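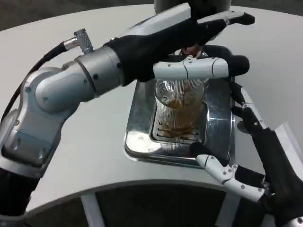
Take the Clip Chart Down

I taught first grade with a clip chart on my wall for most of my career. Green at the bottom of the day's expectations, yellow for a warning, red for a call home. I took it down in March and I don't plan to put it back. I think other primary teachers should take theirs down too, and I want to say why without pretending I never used one.

The chart works in the sense that a room gets quiet when you walk toward it. I used to count that as success. Then a parent, Jadwiga Mazurek, asked me at pickup why her son could tell her the color of every child in the class but couldn't tell her what story we had read. I didn't have a good answer. I went home and looked through my notes for the year. The same 3 children had nearly all the moves to red. Everyone else had hardly moved at all.

So the chart was on display all day for 20 children, and it was about three of them. Those three already knew they had trouble sitting still. The other children knew it as well, and they had started to treat it as a fact about who those kids were. When something got spilled, heads turned to the same table before anyone had looked to see who did it.

The usual defense is that children need consequences. I agree with that. If you throw the blocks, you pick up the blocks, and you may not use them again until tomorrow. A six-year-old can follow that. Moving a clothespin with your name on it has no connection to blocks. Selorm Ofori, who teaches across the hall, still keeps her chart, and we have argued about this over a good many lunches. Her point is that the chart is fast, and a teacher alone in a room needs fast. I grant her that. A private talk at the side of the room takes two or three minutes, and reading group is waiting.

What I do now is dull. We practice how to line up, how to put away scissors, how to ask for help – and we practice again after every long break, because they forget. When a child is having a bad morning I go over and speak quietly. If it keeps up, I call home that day and say what happened, with no color attached. Some mornings are loud. My room is louder than it was with the chart, and a visitor might think less of it.

I also think schools should stop requiring these systems. Mine used to list a "visible behavior display" on the walkthrough form, between the word wall and the posted schedule, and I lost a point for not having one. A new teacher is not going to argue with a form. If a principal wants to know how behavior is handled in a room, twenty minutes in a chair at the back will show more than a poster does.

I kept the clothespins. We use them to hang up paintings.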